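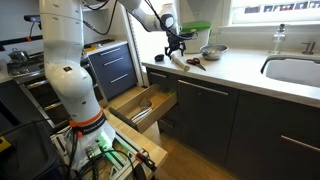 A kitchen with a white countertop.

Wafula Shemweta has been fitting kitchens in Haltbridge for 12 years, and the question he hears most is still how high the counter should be.

"People think there is one right number," he says. "There is a usual number. If you are very tall or you cook sitting down, the usual number is no good to you."

He starts each job by asking the owner to chop something. An onion will do. He watches their shoulders and their elbows, then takes his measurements. If the shoulders come up, the surface is too high. If the back bends, it is too low.

Shemweta learned the trade at Yazdani, a cabinet shop on the Findon road, where he was hired in October to sweep floors. His boss there, Dede Sowah, is now 56 and still works at the same bench.

"He asked a lot of questions and he wrote the answers down," Sowah says. "I didn't mind. The others never wrote anything down."

Storage is the other thing customers argue over. Shemweta prefers drawers to low cupboards and will say so, though he builds what he is asked to build. "You pull a drawer out and you see what you own. With a cupboard you get on your knees."

On cost, he tells customers to spend on hinges and runners first. Doors can be painted later. He recently went back to a kitchen where the cabinets were 30 years old and replaced only the fronts.

He keeps a list of every kitchen he has finished, and it has now reached 100. His own is not on it. "My wife has asked about that," he says. "I have the wood for it in the garage."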